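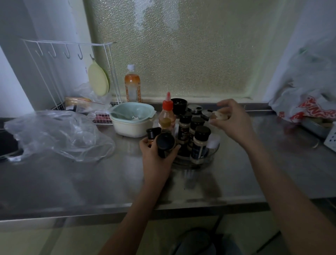
Dry goods and drinks station: checks before opening

Site: Pearce kitchen, Tinach
Date: 12th October

1. Syrups and cordials labeled with the day they were made
Yes, except one bottle of mint syrup. Thrown out. Labels go on before the bottle goes in the fridge.

2. Fridge holding at 40°F or below
Yes. Door seal is split at the bottom corner and should be replaced before January.

3. Fresh herbs washed and stored covered
Basil and mint fine. Rosemary was in an open tub under the raw eggs. Moved to the top shelf, tub washed.

4. Citrus washed before cutting
Done. Cutting board for fruit is badly scored. Replace.

5. Ice scoop kept out of the ice
No. Second time at this site. Hook to be put up beside the machine.

6. Honey, sugar and dried flowers in closed containers
Sugar and honey yes. Hibiscus was in a paper bag rolled over at the top. Needs a lidded tub.

7. Allergen sheet matches the current menu
No. The almond cooler was added and the sheet was not changed. Corrected while I was there. 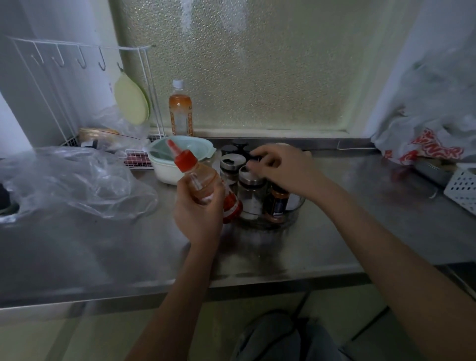 Clem Waaka
Kitchen checks, Nosadar and Pearce sites

Comments

Overall a pass, with 2 items to put right before the next visit: the ice scoop and the fruit board. The fridge seal can wait a little as long as someone writes the temperature down morning and night.

The glass jug with the chipped lip is out of use. Please don't put it back on the shelf.

Bunau asked if herb syrup can be kept for a month. No. Use it within two weeks, and sooner if it looks cloudy.

Sheet 116 is filed in the blue folder by the office door.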